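Search posts
Search
Enter a keyword

Modum Bench Notes
21 November 2022

1/ We rewrote our handling rules for automated PC teardown at the Cladent site. Short version below.

2/ Power cord off and tagged before the cell is unlocked. The tag stays on until the case leaves the station.

3/ Grip cards by the edge only. Pull straight up along the slot. If the force reading passes the limit, stop and call a person. No second try.

4/ Speed near an open board is capped at 11 mm per second. We ran 200 at the old setting in June and bent too many slots.

5/ Check the fingers every shift. Worn pads get replaced, no tape.

6/ Rule 3 in practice:

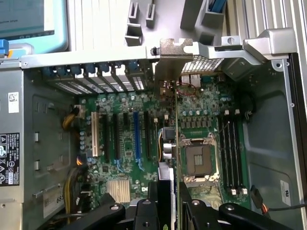

Gripper finger on an expansion card, open desktop tower.

7/ Log every stop, even the short ones. We have 287 logged and most are cables in the path.

Related posts
Gisotico pad wear notes
Labeling bins at Ansah
Cell lockout checklist, version 2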